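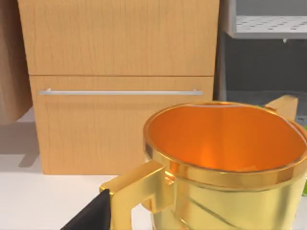

## 4. Preparing a pamphlet for the Gerach archive

By now you should have Onow installed and your login working, and if you don't, please go back to section 3 before you read any further, as nearly everything below happens inside the program. In this section we take one pamphlet from page scans to a finished text file, the kind a reader can search, quote and copy out. Your first one may take a whole evening. Later ones go a good deal faster, and you'll find you get fond of the old printers and their odd habits along the way!

### 4.1 Opening your pamphlet

1. Start Onow and choose **Open from shelf**. The Horgan shelf is the best place to begin; it is mostly strike bulletins and short election leaflets, clearly printed.
2. Pick any item marked *Free*. Item 1021 is a nice gentle one if you can't decide (a speech on the eight-hour day, with hardly any footnotes).
3. Click **Claim**. The item now shows your user name, and other transcribers will leave it alone for 13 days.
4. Set the scan zoom to 200 percent. Small type on cheap paper is tiring to read, and a comma can look an awful lot like a speck of dirt.

> **Note:** If you run out of days, just click **Claim** again. Your typing is saved either way.

### 4.2 Typing the text

1. Type what the page says, in the order it says it. Keep the old spellings, the capital letters on words like Party and Congress, and any italics.
2. Join words that were split by a hyphen at the end of a line. Leave a hyphen in place if the same word has one in the middle of a line somewhere else in the pamphlet.
3. Put the original page number in square brackets where each new page starts. Readers who are checking a citation are very grateful for these.
4. When you meet a plain printer's error, type it as printed and add your correction in the **Query** box beside the line. A second reader decides what goes into the final text.
5. Footnotes go at the end of the chapter, numbered from 1. Translator's notes get the letter T after the number, so that they can't be mistaken for the author's own.

> **Caution:** Don't paste in text from another website, even if it looks like the same pamphlet. The Claletti edition, for one, leaves out a long passage on the rail unions and changes the order of the last 2 chapters, and we spent most of one May untangling a file that had been quietly built from both.

### 4.3 Filling in the source block

The source block is the short paragraph at the top of the finished page that says where the text came from. Please fill in every line, in this order:

- **First published:** the year and the place, from the title page.
- **Source:** the printing you typed from, which may well be a later one.
- **Translated:** the translator's name as printed. If there isn't one, enter *not named* and leave it at that, however good your guess may be.
- **Transcribed:** your own name, or initials if you'd prefer.
- **Rights:** choose from the list. Pick *Unsure* if you have any doubt at all, and the item will be held back until someone has looked into it.

### 4.4 Sending it in

1. Run **Check file**. Onow will mark missing page numbers in yellow and unmatched brackets in red.
2. Fix the red ones. Yellow marks can stay if the page was never numbered in the first place, as with covers and most plates.
3. Click **Send to second reader**. You'll get a message when the file comes back with questions, and you can answer them in the same Query boxes you used before.

> **Note:** Once a file has been sent you can read it but you can't change it. If you remember something late at night, add it under **Afterthoughts** and the second reader will see it.

Tables, song sheets and anything set in two columns need a few extra steps, and those are in section 5.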